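About Us

11 March 2025
By Clifford Cormier

Print this page | E-mail this page

Hekodholm is a small language school on the upper two floors of the old seed exchange in Gurthorpe. We teach evening and morning classes in Portuguese, Romanian, Italian and Welsh, and we have been at it since 2000, when the whole school was one Romanian class and a borrowed chalkboard. I took that class! I was a terrible student, I kept coming back, and eventually they gave me a set of keys and a job.

Most of our students are adults who work during the day. Some are learning for a husband or a grandmother, some are planning a move, and a fair number just like the sound of a language and want more of it. We love all of those reasons. You don't need to have one ready when you sign up, and if yours changes halfway through the year you'll have plenty of company.

Classes are capped at 16 people. We tried bigger groups for a couple of years and the quiet students went quiet for good, so we went back. Everyone speaks in every class, starting with the first one, even if all you can manage is your name and what you had for lunch. Beginners are often surprised by how much fun that is. You make a mess of a sentence, the person next to you makes a worse mess of it, and twenty minutes later the two of you are ordering soup.

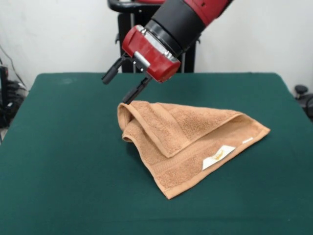
The Romanian course is still the heart of the school. It follows the Marinescu readers, a set of short graded stories written by our first teacher for her own students and passed along in photocopies until we finally had them properly bound. There are 11 of them now. The early ones are about a family that runs a train station café, and by the last book you are reading a real mystery with a real ending (please don't tell the people in level two who took the suitcase). Former students write to us years later asking what happened to the station master's dog, and we always write back.

Portuguese and Italian run at four levels each. Welsh is newer and has two, with a third planned once the current group is ready for it. They are a lively bunch and they sing, so if you are in the room below them you will pick up some Welsh whether you meant to or not.

Placement is a short chat with a teacher. There is no written test. If you land in the wrong level, tell us in the first two weeks and we'll move you. 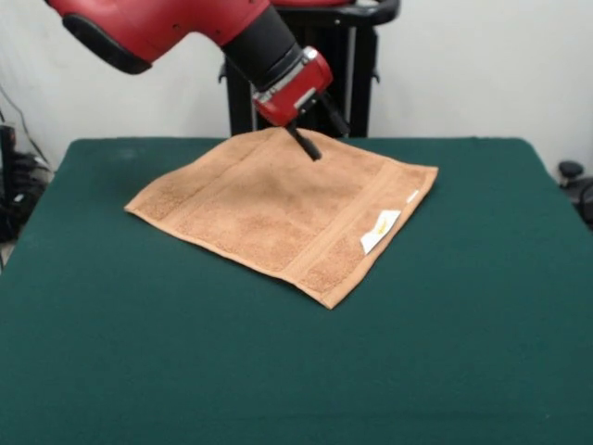 A towel laid flat on the green table.

Then there is Rarna, our summer week, held every August. It started as a picnic and grew into five days of cooking, walking, card games and very long meals, all in the language you're studying. Last year's menu had four kinds of dumpling and an argument about bread that went on past midnight, in Italian, between people who had been beginners the previous fall – I was so proud. Rarna is open to current and former students, and families are welcome for the last two days.

We also keep a lending library of 200 books, plus films and a shelf of comics that gets raided every time it's restocked. Borrow what you like and bring it back when you're finished. Notes in the margins are fine in pencil, and some of the best ones have been there for years.

Visitors can sit in on a class before joining. Come up the side stairs, past the bicycle hooks, and knock on the yellow door. If a lesson is going on, come in anyway and take a chair by the window.

Print this page | E-mail this page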